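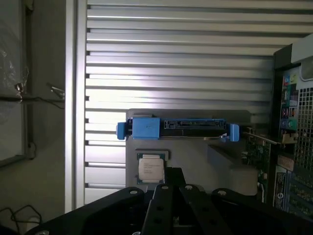
Desktop towers sent to the Prostiddale bench are handled under the Lakis parts procedure, which covers opening the case, taking out the processor, memory, expansion card and drive, and putting them back. This page answers the points most often raised by sites that ship towers to us and by people new to the bench. Two items need the most attention, the processor and the hard drive. The drive stays in its blue carrier, held by the end pieces, with the connector strip left clear. The processor is set down with the heat spreader up so that the printing on it can be read without lifting it again. Both rules apply wherever the parts are put down.

Which machines does this page cover?

Full-size desktop towers with a removable side panel and a socketed processor. All-in-one units, laptops and rack servers have their own sheets. Small form factor desktops follow this page except for drive removal, where the carrier is often under the optical drive and comes out last.

Do I need to remove anything before shipping a tower to you?

Remove discs, USB devices and any cable that is not captive. Leave the processor, memory and drive installed. Parts that arrive in separate bags have to be matched to a case by hand, and this delays the whole batch. Towers with a loose part rattling inside should be marked on the outside of the carton.

How are the machines logged?

Each tower is entered in the Evine register before the side panel comes off. The entry takes the case serial number, the site code and the condition on arrival. Processor and memory markings are added once the parts are out. The register holds 2,000 entries per volume and a tower keeps the same entry number for as long as it is on our books.

What is the order of removal?

1. Power lead off, power button held in for a few seconds.
2. Tower on its side, panel off.
3. Drive data and power cables.
4. Drive, in its carrier.
5. Expansion cards.
6. Memory modules.
7. Cooler, then processor.

Installation runs in the reverse order. The shroud, where there is one, comes off between steps 2 and 3 on some models and between 6 and 7 on others. Check the model sheet.

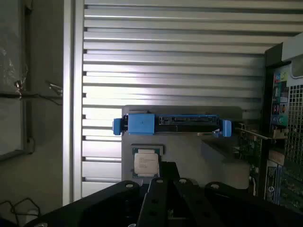
Lakis Parts Handling FAQ, Issue 2, page 2

Can the processor and the drive share one tray?

Yes. Drive carrier along the far side, processor toward the near side, with clear metal between them. The processor is not to touch the carrier. If the tray has to be moved, take the processor off first and put it in a holder.

Should the drive come out of its carrier?

Only if the drive is being replaced. A good drive goes back into the same bay in the same carrier, and taking it out gains nothing. When replacing a drive, look at the carrier pins before fitting the new one. Bent pins let the drive sit at an angle and the connectors then meet the cable badly. Carriers with a cracked latch go in the scrap bin even if they still hold.

Where may I touch a bare drive?

On the long metal sides. Keep fingers off the contacts at the connector edge and off any exposed circuit board on the underside. Do not press on the top cover.

Where may I touch the processor?

On the edges of the substrate only, using two opposite sides. The heat spreader may be touched when cleaning off old thermal compound. The underside is not touched at all. A processor that has been picked up by the underside is cleaned, inspected under the magnifier and noted in the register before it is used.

What do I do with the socket while the processor is out?

Fit a socket cover if the board will be left standing. During a short swap at the bench the retention bracket may stay open with the socket empty, provided no screws are being driven above the board. Ju-won So keeps the covers, sorted by socket type. A cover from another socket type is not an acceptable substitute.

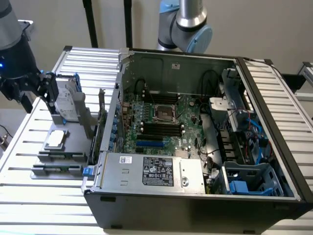 Tower on its side, processor socket open. Parts plate at left.

Why are the parts stood on a plate next to the case?

The plate gives each part a fixed place. Processor in its holder, memory modules flat in their cradles, expansion card upright, drive upright in its stand. An empty position on the plate then means the part is in the machine. If the position is empty and the slot is empty too, stop work and find the part before anything else is moved. Our plates were laid out by Damir Zupan and are supplied by Maeng. They can be ordered as a bare plate or with the holders fitted.

Can I use the memory cradles for laptop modules?

No. The cradles are cut for full-length desktop modules and a laptop module drops through to the base. Use the foam tray.

Which memory slots should be filled first?

Follow the diagram on the model sheet. On boards with a bank of slots on each side of the processor socket, fill both banks evenly unless the sheet says otherwise. Open the latches on a slot fully before inserting a module, press on both ends, and look at each latch afterward to see that it has closed. A module with one latch closed and one open will sometimes pass a first power-on and fail later.

Does the power supply have to come out?

Not for any of the steps listed on this page. Leave it bolted in and do not remove its cover. If the regulatory label is missing or unreadable, put the tower aside and tell Styliani Vasilakis, who decides whether the supply is changed or the case is scrapped.

How should cables be left while the case is open?

Folded back over the edge of the case, away from the board. Do not tape them to the motherboard or tuck them under the drive cage. Data cables with a locking clip are released by pressing the clip. Pulling on the cable damages the connector on the board, and we have retired good boards for that reason alone.

The side panel will not go back on. What is wrong?

In most cases a cable is sitting above the line of the drive cage or a drive carrier is not pushed fully home. Check the latches first. If they are closed, check that the shroud is seated at both ends. Do not force the panel.

How long are removed parts kept?

Parts that are not returned to a machine are kept until the July stock check. After that they are tested and either shelved as spares or recycled. Form 266 is used to ask for a part back before then.

Who do I contact?

Shipping and cartons: Min-kyu Yook. Register entries and corrections: Nam-gil Um, extension 165. Questions about a specific model should include the case serial number and the entry number if you have it.

Page last revised 21/11/2019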